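4. Setting up the drying cabinet

Read this section through before you plug the cabinet in. It covers placing and levelling, fitting the shelves, the first heating run and loading. Cleaning is dealt with in section 5.

The Vallari drying cabinet is made for small craft work: air-dry clay, dyed or stained wood, painted parts and pressed plants. It must not be used for food or for anything that has been wiped down with white spirit or another solvent.

4.1 Choosing a place

Stand the cabinet on a firm, level floor or a bench that can carry its full loaded weight. Leave a gap of at least 200 mm behind the rear grille and keep the top clear. The room should be dry and have a window or vent that opens.

Do not place the cabinet in an outbuilding that drops below freezing. If it has been delivered or stored in the cold, leave it in the room overnight with the door open before switching on.

CAUTION: The cabinet draws up to 2000 W. Plug it straight into a wall socket. Do not use an extension lead or a multi-way adaptor.

4.2 Levelling

1. Remove the two transit screws from the base. They have red plastic heads. Keep them in case the cabinet has to be moved by carrier.
2. Turn all the feet fully in.
3. Put a spirit level on the floor of the cabinet, first from side to side, then from front to back.
4. Wind out the feet on the low side until the bubble is central.
5. Tighten the lock nut on each foot against the base.
6. Open the door halfway and let go. It should stay where it is. If it swings, repeat steps 3 to 5.

4.3 Fitting the shelves and drip tray

1. Clip the shelf supports into the side rails with the lip facing upwards. Each shelf needs 4 supports.
2. Slide the shelves in with the raised edge at the back.
3. Push the drip tray in below the lowest shelf until it touches the stop.
4. Fit the probe into the hole in the right-hand wall and turn it clockwise until it clicks.

Note: On cabinets fitted with the older Bustotard rails, the supports go in from the side and are held by a spring pin. Press the pin in with a flat screwdriver to free them.

Leave at least one empty position between shelves. Air has to pass over both faces of the work, and packing the shelves closely makes drying slower.

4.4 First heating run

The first run burns off oil left from manufacture. There will be a smell and perhaps a little haze. Open a window.

1. Check that the cabinet is empty apart from the shelves and tray.
2. Close the door and switch on at the wall.
3. Press and hold MODE until the display shows SET.
4. Use the arrow keys to choose 43 °C and press MODE again.
5. Let the cabinet run for about two hours.
6. Switch off, open the door and leave it to cool.
7. Wipe the inside with a damp cloth and dry it.

If the display shows E2, the probe is not seated. Switch off at the wall, refit the probe as in 4.3 and start again.

4.5 Loading

Put heavy work on the lowest shelf. Leave space between pieces so that wet faces do not touch each other or the cabinet walls. Small parts can be dried in an open metal container, provided it does not cover the whole shelf.

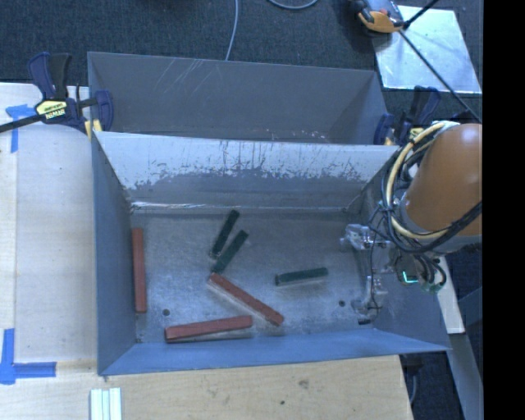 Stained softwood often feels dry on the outside well before it is ready. Turn the pieces once during the run – halfway through is fine – and test one on its underside before you unload the rest. If colour comes off on a white cloth, close the door and carry on.

Water-based stains can be dried at the setting used for the first run. For Grendeditz oil stains, leave the cabinet switched off and let the work stand inside with the door ajar.

CAUTION: Shelves and metal containers hold their heat after the display has gone out. Wear gloves when unloading.

4.6 Before leaving the cabinet to run

– Check that nothing is touching the probe.
– Check that the rear grille is clear.
– Set the timer. The cabinet will not start without it.

Spare feet, shelf supports and probes are supplied by Stankevičius. Give the serial number from the plate inside the door when ordering.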